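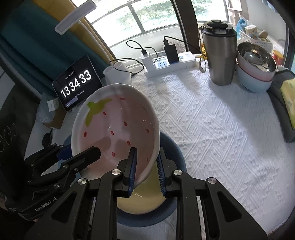 Strawberry-shaped dish, white rim, with the blue and yellow bowl.

Ticket 2141
Product: Skutus season log
Opened: 12 Apr 2020
Reported by: Fotini Balaskas
Assigned to: Adeel Dogar
Priority: Normal
Status: Resolved, one follow-up open

Summary
Vertical feet total on the season page is higher than the sum of the listed ski days. Individual day pages look correct.

Original report (F. Balaskas)
My season total is wrong. I keep a paper log and the two matched until I synced my Clateo watch after the lifts closed for the year. Now the season page is ahead of my paper log by more than 2000 feet. Every day I open looks fine. I have logged out and back in, and I have tried it on my phone and on the laptop with the same result. The women's group on the forum uses these totals for our end-of-season table, so I would like it fixed before that gets posted.

Dogar
Confirmed on the account. Season total and day sum do not agree. Forced a recalculation from the admin side. Total did not change. The cache was rebuilt at the same time, so a stale page is ruled out.

Dogar
Asked reporter for watch firmware version, time zone setting on the watch, and whether any days were entered by hand before the sync.

Balaskas
Firmware is whatever the watch installed by itself in December. Time zone is set to automatic. Yes, I typed in 6 days by hand early in the season when the watch strap was broken and I was using my husband's old one. His is also a Clateo. I thought typing them in would be simpler than moving the files over.

Dogar
Pulled the raw import. The final sync included track files for some of the hand-entered days. Reporter's husband's watch was paired to the same Clateo account, so its stored files came across with hers. The importer is supposed to match a track file to an existing manual day and ask which one to keep. No prompt was recorded in the log.

Tested on a blank account:
- Manual day first, track file second, same resort name: prompt appears, total correct.
- Manual day first, track file second, resort name typed differently: no prompt. Day page shows the manual entry only. Season total includes both.
- Track file first, manual day second: prompt appears, total correct.

Second case matches the report. The reporter typed a short form of the resort name. The watch writes the full one.

Dogar
Passed to Imogen Tapley on the import side with the test account details.

Tapley
Reproduced. The match compares date and resort name as plain text. When the name fails to match, the track file is stored as a separate hidden day, and the day page always picks the manual record. The season total adds every record on the account, hidden or not. Two faults, then: the match is too strict, and the total should skip hidden records.

Fix for the total is in and has passed on the test account. The match now uses date and lift coordinates, falling back to name when the manual day has no location saved. That part needs longer testing because people do ski two areas on the same date.

Dogar
Total fix applied to the live site. Recalculated the reporter's account. Season page now equals the day sum. Hidden records were left in place in case she wants the tracks in place of the typed figures. Asked her to check against the paper log.

Balaskas
Matches now, apart from one day where I seem to have written 500 feet too many on paper. I'll go with the site for that one. Please delete the hidden tracks, I don't need them. I have also unpaired the other watch.

Dogar
Hidden tracks deleted at the reporter's request. Recalculated again, no change to the total.

Workaround until the new match is live: when entering a day by hand, choose the resort from the drop-down list instead of typing the name. The list uses the same names the watch does.

Follow-up: new match rule, owner Tapley. Watch-pairing help page to mention shared accounts, owner Iqra Ghauri.

Recent tickets
Group table shows last season's members
Cannot change home resort after first ski day
Night skiing saved under the wrong date
Prellico chest strap not listed under devices
Photos rotate when added to a trip report
Kids' profiles missing from family page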